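Gustix Courtside Portable Basketball Hoop

Product overview

The Gustix Courtside is a portable basketball system intended for schools, recreation departments and club gyms that need a full-size goal without permanent wall or ceiling mounting. The unit rolls into position on four locking casters and can be set up for play by two trained adults. Rim height adjusts from youth to regulation level by means of a hand crank on the rear of the mast.

The backboard is tempered glass in a welded steel frame. The breakaway rim returns to level after each load and is supplied with an all-weather net. Padding for the mast and the front of the base is included – it must be in place whenever the goal is in use.

Specifications

Rim height: adjustable up to 10 feet
Backboard width: 72 inches
Base length, stored: 76 inches
Total weight with ballast: over 1,000 pounds
Padding colors: navy, black, red, forest green
Intended use: indoor

Ballast

The Courtside ships without ballast. Customers may fill the base with dry sand or order the Govoner steel ballast set, which consists of 20 plates and a retaining bar. Water is not an approved ballast for this model. The goal must not be raised until the base has been filled and the cover plate bolted down.

Compatible accessories

The Mukutow shot clock bracket fits the upper mast and requires no drilling. Lazarević replacement nets and rim springs are approved for use under the warranty. Parts from other suppliers may fit but have not been reviewed.
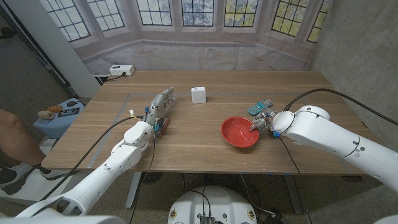
Care and inspection

Check all bolts before the first use of each season and again in February for facilities with a winter schedule. Casters should be kept free of tape, hair and floor finish. Clean the backboard with a soft cloth and mild soap. Do not use abrasive pads on the glass or the painted steel.

Hanging on the rim is prohibited – damage caused by it is not covered.

Ordering and delivery

Standard delivery is 31 days from receipt of a purchase order. Custom padding colors and printed logos extend this period. Freight is curbside only, and the receiving facility must provide a pallet jack or forklift. Assembly instructions are packed with the hardware in the smaller carton.

Item status: available to order
Page updated: 5 Jan 2020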